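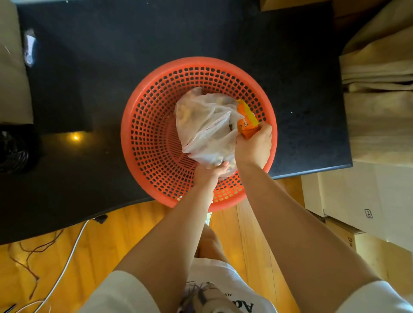

Can the pantry basket be used for loose dry goods as well as bagged ones?
It is intended for packets and bags. Small items such as raisins should be placed in a closed bag first, as the sides and base are perforated.

Dotholm Pantry Basket and Zip Bags
Order code 966
Last updated: August

The Dotholm set combines a round, shallow basket with clear zip-lock bags for dried fruit, nuts and similar foods. It is supplied by Cadamier to households, schools and small kitchens. The basket has a thick, smooth rim and may be lifted with one or both hands. It should be washed by hand and dried before it is returned to the shelf.

Each set contains 31 bags. Customers are advised to leave some space above the food – an overfilled bag is difficult to seal.
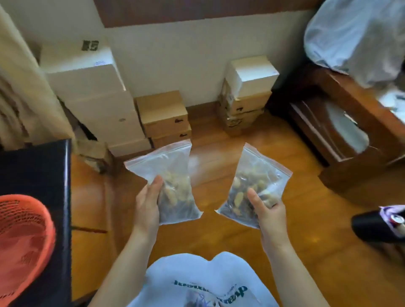 Mixed fruit is best divided into portions when the main packet is first opened. The zip should be pressed closed along its full length, and the bags may then be stored upright in the basket. Orders are dispatched within seven working days from our McIver warehouse.

Comments

Nuteo: Is the basket sold without the bags? We have plenty already.

pantryshelf: Good size for our cupboard, though I would have liked a lid.

oatsandall: Bags seal well. Delivery took the full seven days.

Contact Cadamier customer services | Copyright Cadamier | Back to top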